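グロータのボス「ミンデン」を安定して倒すコツ

八月に『Dronditano』を始めてから、ずっと詰まっていたのがグロータ最深部のボス、ミンデンです。やっとノーダメで回せるようになったので、やり方を書いておきますね!使用キャラはトンディー(Thongdee)です。

まず装備。攻撃力を盛りたくなるんですが、ここはスタミナ優先でいきましょう。私は最大値を96まで上げてから挑みました。回避一回で24減るので、満タンなら四回連続で転がれます(これがあとで効いてきます)。

戦闘が始まったら、とにかく右回りに歩いてください。走らなくて大丈夫。ミンデンの初手は必ず突進なので、肩が下がったのを見てから横に回避、背中に弱攻撃を二発。三発目は欲張ると尻尾が飛んできます。私はこれで何十回もやられました……。

体力が半分を切ると、つかみ攻撃が混ざってきます。左右の腕を大きく開いたら、後ろじゃなくて前に転がって、脇の下をくぐる感じで抜けてください。後ろに下がると腕が伸びてきて普通に捕まります。捕まったらスティックをぐるぐる回しつつ回避ボタン連打で、少し早く抜けられます。
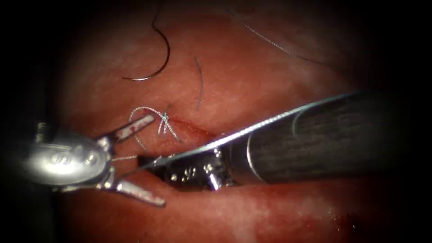
先を大きく開いた左側の鉗子。

くぐり抜けたあとは溜め攻撃が最後まで入ります。私の装備だと一回で291ダメージ。これを3回決めると膝をつくので、そこで初めて連続攻撃を全部出し切りましょう。気持ちいいですよ〜!

ちなみに、前転のタイミングはKyriaki Tsoukalasさんの攻略動画で覚えました。腕が開ききる直前、低いうなり声が聞こえたところでボタンを押すといいみたいです。音を切って遊んでいる人は、ここだけでも音ありで練習してみてください。

倒したあとは、部屋の奥の梯子を降りる前に左の壁を叩くのも忘れずに。隠し宝箱があって、中身は回避の消費を減らす指輪です。私は一周目で見事に取り逃しました。二周目の人はミンデンの前に付けておくと、後半の転がり合戦がだいぶ楽になります。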